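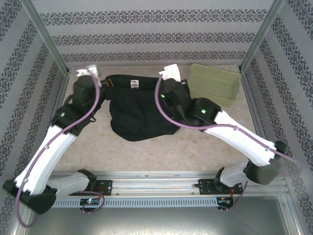 4.2 Garment handling with the Torex kit

The Torex bench kit is sold as a complete two-arm cell for laundry and textile work, and we tested it on the tasks its supplier, Zeman, lists for it. Sowerby and Gosling set up the kit at Olldale in November, following the printed manual. Each trial used one garment and counted as complete when the folded item was in the basket. Dark clothing was included on purpose, as the manual warns that folds in black cloth are harder for the vision software to find. In Figure 3 the two grippers hold a black garment by its upper corners, with the body of the cloth still bunched below and the green basket beside the right gripper. Both arms share one rail, so their spacing has to be set before a session and checked again if a plate is moved.

Figure 3. The two-arm cell with a black garment held at both top corners.

We logged 3783 trials. Of these, 43 were left out of the analysis after a fault in the logging software. Trials that ended with a dropped corner were kept and scored as failures. The supplier's default grip force was used throughout, and results for the Falar fingers are given separately in Section 4.3.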